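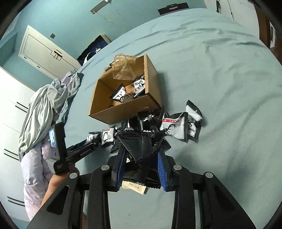
Snack packets going into a carton on the bed, Flavham set.

Flavham Packing Notes: README

Summary

Flavham is a small set of household packing sessions. Each session covers one box and one pile of things, packed at home on whatever surface was handy. The photo at the top comes from the snack group, which was done on a bed with a light teal sheet on it. Other groups cover pantry goods, linen and stationery.

The notes were written by Leonora Evangelista. Aurelia Pîrvu checked the item names and keeps the spreadsheet. First release: April 4, 2022.

What is in the release

The folder holds 300 session records, one row per session, plus a short free-text note for most of them. 90 of the records belong to the snack group. The rest are split unevenly among the other groups, with pantry goods the largest. The item list has 665 entries after duplicates were merged.

Files

sessions.csv: one row per session
items.csv: item names, colours, packaging type
notes.txt: free text, in session order
surfaces.csv: bed, table, bench, floor
CHANGES.txt: see the end of this file

Columns in sessions.csv

session_id: a number, never reused
group: snack, pantry, linen, stationery
surface: key into surfaces.csv
container: carton, tub, bag, other
container_state: open or closed at the start
flaps: out, in, mixed, none
liner: yes, no or unclear. Any loose plastic in or over the container counts as yes, including a bag that is only hanging over the rim.
finish: packed, part packed, abandoned

Item naming

Packets are named by colour first and print second. The white snack packets with the black antler print are entered as "white, antler". Most of the snack group uses these or the plain "black, glossy" entry. We did not try to work out flavours. If a packet has a red label, that goes in the remarks column and does not change the name. Small and large packets of the same design share a name and differ in the size column.

Packets held together in a bunch are entered as one line with "bundle" in the remarks. Earlier drafts listed each one separately, but bunched packets overlap too much for that to be reliable and the two of us kept getting different answers.

How the sessions run

The box is put down open, flaps folded out, and the things go around it in no fixed order. Soft surfaces are left as they are. We don't straighten sheets or smooth blankets first, and a box on a mattress will lean a bit as it fills. Packets can go in flat, on end or propped against a wall of the box. Neatness is not scored. A session is marked packed when everything on its list is inside the box, whether or not the flaps would close.

Crinkly packets slide off each other on fabric. Where a pile collapsed partway through, the note says so and the session was kept.

Known problems

Surface is missing for one batch in the pantry group. Leonora thinks it was the kitchen bench but it has been left blank.

The liner column was added in July of the year before release. Sessions older than that were filled in afterwards from the notes, and "unclear" is common there.

"Carton" covers everything made of cardboard, from shoebox size up to moving boxes. Measurements were taken for roughly 200 of them and are in the remarks. Please don't infer sizes for the others.

Grey and silver were used interchangeably in the stationery group. This will be fixed when someone has the patience.

Related sets

Tellis uses the same item names for unpacking and putting away. Fostora covers cupboards and shelves and has its own naming, so the two item lists can't be joined directly. The Panagiotou list maps some of the Fostora names to ours, but only for pantry goods.

Use

Free to use for any non-commercial purpose. Credit Flavham Packing Notes and give the release date. Corrections to item names should go to Aurelia with the session_id and the line as it stands now.

Changes

1.0 First release.
1.0.1 Fixed a misspelt colour in items.csv. Removed two empty rows.
1.0.2 Bundle remark applied to the whole snack group.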